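A morning at the Melisance open day, Volside

We had been meaning to go to the Melisance open day for years, and this time we finally put it on the calendar and stuck to it.
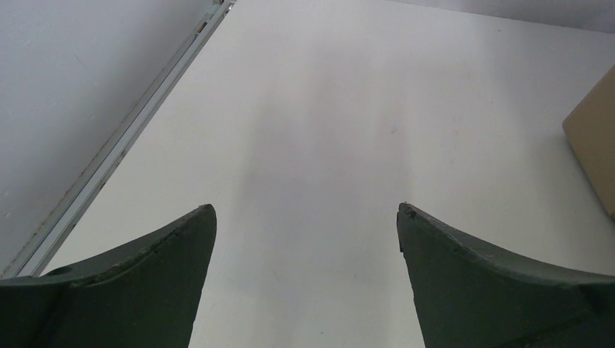 The drive over from Cimov took longer than I'd hoped (roadworks by the bridge, and a very patient tractor), so we missed the first talk and went straight in for tea. Melisance make paper, mostly for bookbinders and watercolour painters, and they open the mill to visitors on 2nd August each year. The lady on the desk told us 282 people had booked, and I can well believe it, as the queue for the scones went right out of the door!

Our tour went round in groups of 10, which was a lovely size, small enough that you could hear over the beaters. I had no idea how much water goes into a sheet of paper. We each had a go at dipping a mould in the vat, and mine came out thick at one end and nearly see-through at the other, but they pressed it all the same and I have it drying on the landing as I write.

Upstairs is the pattern room, with 1,391 watermark designs kept in long shallow drawers. I could have stayed there all afternoon - my husband practically had to lead me out by the sleeve. The oldest ones came from the Lachance mill when it closed, and there is a little heron among them that I keep thinking about.

Parking is free in the lower field. Wear flat shoes, the stairs are steep, and bring cash for the shop.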